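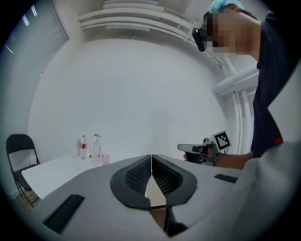 Soft cap, light blue, with the dark navy shirt.

02/06/2021
Trangate, upstairs room

Caps again. I said last week I'd believe in the Seten caps when I'd seen one come through the wash looking like the one in the packet, and I haven't seen that yet. Writing down where we are so we don't have the same talk a third time.

What the leaflet claims: one size, keeps its shape, stays put when you lean over, no marks on the forehead. What we have: a soft cap. It crumples. Fine by me, a soft cap is what most of us asked for, but "keeps its shape" is a strange thing to print on it. Which shape?

Wash. 5 caps went in with the navy shirts on the normal cycle, Kilon powder, one scoop. Drum speed 700, which is the lowest the machine will go without switching to delicates. Air dried on the rack by the stairs. I wrote my guess in the margin beforehand (shrinks at the band, color goes dull) and I was wrong about the color. The band did pull in a bit on two of them. I measured flat with the steel rule, then someone else measured and got a different number, so I'm not putting either one in here. Soft fabric and a steel rule is a bad method. Need a head form, or a bowl of the right size, and the same pair of hands each time.

No navy on the caps that I can find. I still don't trust it. These shirts have been through plenty of washes already and whatever was going to come out of them has probably come out. A fair test needs a new shirt, and I'm not sacrificing one. Left open.

Staying put. This is the claim I care about, as we spend half the day looking down. The idea was to wear one for the whole session, take it off, and note how often you pushed it back. I don't like this test much. Once you've been told to note it, you start fiddling. My own tally was 16 and I'd bet at least half of those were me checking whether it had moved. Yesterday, with no tally, I couldn't have told you I touched it once.
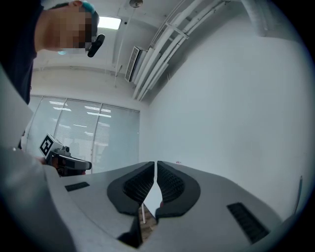

The other thing is what happens when there's something else on your head. A cap by itself is easy. Put a strap or a clip over soft cloth and the cloth bunches, and then you've got a ridge pressing on you that has nothing to do with how well the cap is made. One vote for wearing the cap lower so the strap sits flat on it. One vote for cap on last. I tried both and couldn't tell them apart after a few minutes, so either it doesn't matter or I've stopped feeling my own forehead.

Forehead marks: yes, there were marks. Faint, gone by lunch. So that line on the leaflet is wrong too, though in fairness every hat I own does the same.

Color. People keep arguing about this and I don't see why. Somebody calls it light blue, somebody calls it teal, and it changes depending on whether you're by the window or under the tubes. The order form for the Bühler room says "blue" and that's what I'll write on ours. If the next box comes in a different blue I'll complain then.

Shirts, briefly. The navy hides dirt, so they look clean when they aren't. I turned a cuff inside out and was not pleased. Going by looks is no use, go by the wash sheet. The sheet has gaps in it, including two of mine.

Cost: haven't seen the invoice. I was told the caps were "almost nothing," and I'd like that in dollars before we order more. The old ones are ugly but there's still a bag of them in the closet and none has fallen apart.

For next time
- same 5 caps, not fresh ones, ink dot inside the band so we can tell them apart
- bowl instead of the rule
- half scoop of Kilon, it left powder in the seams
- no tally, just ask people at the end
- find out who has the leaflet, I want to read the small print on washing

Not ordering until that's done. Could be talked into one more packet if February runs long and the rack is still full.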